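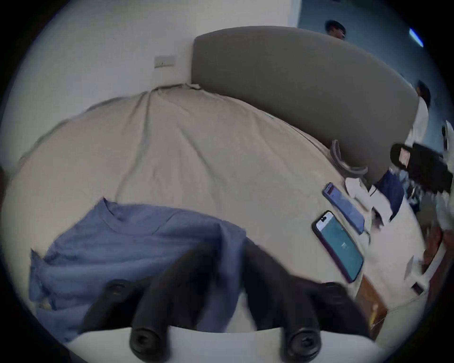

The Blue Shirt

Melaniia Sirko had until noon on Thursday to get to the ferry, and at twenty past nine she had packed nothing at all. She had, however, stripped the blanket off the bed, pulled the beige sheet more or less straight, and then sat on it, so it was all in creases again.

"You're supposed to be folding," said Bernadette from the doorway. She had a piece of toast in each hand and gave one over.

"I'm starting with the blue shirt."

"You've been starting with the blue shirt since eight."

It was a wonderful shirt, that was the trouble! Short sleeves, plain neck, a blue that had gone soft from a hundred washes, and she had worn it the day she moved into the apartment, when the elevator was out and the two of them carried the headboard up the stairs themselves. The big gray headboard, wide as a boat, padded all over so there was nothing to grab. They had stopped on every landing to lean against it and laugh. On the fourth floor a man had opened his door, looked at it for a long moment and asked if it was a sofa, and Bernadette Ó Súilleabháin, who had known Melaniia for all of two weeks by then, said yes, it was, would he like to sit down?

The headboard was staying. So was the bed, and the lamp from Wonen with the crooked neck, and the good pan. Bernadette was keeping the lease on the place and Melaniia was going to Clilludeck, where there was a job at the boatyard and a room above a bakery (a bakery!) with a window that looked at the water.

"Roll it," said Bernadette. "Rolling saves space."

"Rolling makes it look like a sausage."

"It's going in a bag. Who is looking at it?"

Melaniia spread the shirt out on the mattress with the neck toward her and tucked one sleeve in. Then a phone buzzed somewhere in the sheet, and they both dived for it, toast and all.

There were two phones on the bed, side by side, and both had purple on them. It had been a running problem for a year. Bernadette had bought a lavender one first, a lovely case, the color of the sky just before the streetlights come on, and Melaniia had liked it so much that she went to the same stall and came home with a dark one with a purple edge. In daylight you could tell them apart easily. At six in the morning you could not, and Bernadette had once taken the wrong one to work and spent the whole day getting messages in Ukrainian from Melaniia's aunt. She had answered them, too, with hearts. The aunt still asked after her.

"It's yours," said Bernadette. "It's the ferry people. Boat 37, gate 12, bring something warm."

"Something warm!" Melaniia looked at the shirt.

"That's not warm."

"It's warm to me."

So the gray sweater came out of the closet, and the thick socks, and the raincoat, which took up half the bag by itself and smelled like last November. Once they got going it was the most fun either of them had had all week. Bernadette threw and Melaniia caught. Books went down the sides. The coffee pot went inside a boot – it fit as if somebody had measured it – and the coffee went inside the coffee pot.

By eleven the bag was so full that Bernadette had to kneel on it while Melaniia worked the zipper around, an inch at a time, cheering.

"Done," said Bernadette, getting off carefully.

Melaniia picked up her phone, checked the edge of the case twice, and looked back at the bed. The blue shirt was still on it, one sleeve tucked in.

"We can open it again," said Bernadette.

"No." Melaniia finished the fold, quite badly, and put it up against the headboard. "You wear it. Bring it when you come out to see me."

"And when am I coming?"

"Saturday?"

Bernadette already had the timetable up.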